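Bin picking in the kitting area: notes after the first month

The kitting area at Holovko used to be a manual job from end to end. An operator took mixed bars and blocks from a bin, sorted them by type and laid them in trays for the Cotex line. A full shift came to 3000 parts. In July the first of those bins went over to an arm, and I have been keeping notes on what has changed for the operators.

The rate is lower than the manual one. Our best shift so far gave 2067 parts, with most of the lost time going on the last few pieces in the bin. Parts that touch or overlap are harder to separate than a full layer, and the planner will often try several approach angles before it commits to a grip.
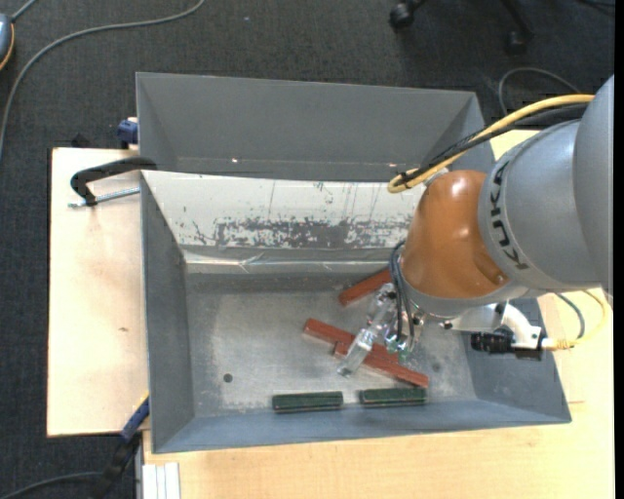
KUKA arm with the gripper over two crossed red bars. Two green blocks also on the bin floor.

The operators' work has moved from lifting to checking. They refill bins, clear faults and inspect trays. The Radia software logs each fault with a code, but the codes were written for integrators, and four of them cover most of the stops. We printed those on a card with the action beside each one. Average time to restart fell within the week.

Two complaints remain open. Waiting for a fault is more tiring than expected, so we now rotate operators every two hours. The other concerns pay: the old grade was tied to pieces per shift, and that measure no longer fits the job. A revised grade is being discussed.

The next bin, for the Fulach order, holds 500 parts of a single type and should be simpler to plan.

Shares: 4 | Comments: 0

Contact | Copyright, all rights reserved | Back to top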